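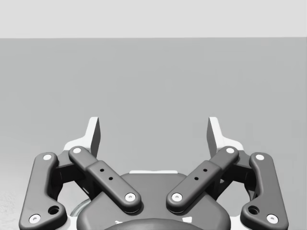
Search this book
Enter keyword
Go

Chapter 11
What Averages Hide

Most of us first meet the average as a favour. A long column of figures is replaced by one number, and we are grateful enough not to ask what was lost. This chapter asks.

Consider Vedalon, a town whose council reported that the typical household saved 35 dollars a month after switching to a new water tariff. The figure was correct. It was also close to useless. A small group of large properties had saved over 200 dollars each, while a good many flats paid slightly more than before. No household we know of saved the sum in the headline.

You may have been told that the cure is to use the median. Sometimes it is. But the median has its own way of keeping quiet — it will not budge if the poorest tenth of the town has its bill doubled, and a report can lean on that just as easily.

We are also doubtful about the usual advice to "look at the whole distribution". Whose distribution? The Vedalon survey left out every renter whose water was paid by a landlord, and no histogram will colour in people who were never asked.

In the sections that follow we work through the tariff data, then turn to the Tirnutex wage dispute, where both sides quoted an average and both did the arithmetic properly. You will need the method of weighting from Chapter 9. Exercises 1 to 14 can be done by hand, and we suggest you do them that way.

11.1 Three numbers called "average"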